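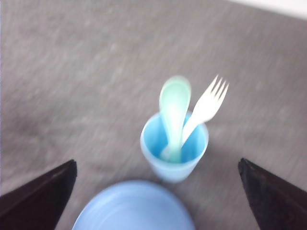
Plastic cup with a spoon and fork in it, plate next to it, on the carpet

Two-finger gripper for clearing picnic ware: is the dearer one worth it?

Sunita Lyons
29/05/2025
We want an arm that picks up plastic cups, cutlery and plates for our after-school club. The Poden rep quoted 391 for their gripper and says it "handles all tableware". The Kamik one is 205. I don't believe "all" for a second, but is there anything in the extra money? Budget is tight and I'd have to argue for it.

Ebuka Ogundipe
I'd want to see it lift a plate lying flat before paying either price. A cup is easy, any pair of fingers can close on a cup. A thin plate on carpet gives you nothing to get under, and a fork leaning out over the rim gets knocked the moment you come in from that side. Ask Poden for a video with your own plates, unedited. If they send the brochure again, you have your answer. I'd buy the Kamik and keep 60 back for spare fingertips. Check the cable is included too, as mine wasn't.

Stamatia Zervas
Poden is better made, get that.

Yurii Karpenko
Better made how? We had both on trial in April and the plates beat both. Ask whether they'll take it back after 2 weeks, opened. Rallis would, Poden wouldn't put it in writing.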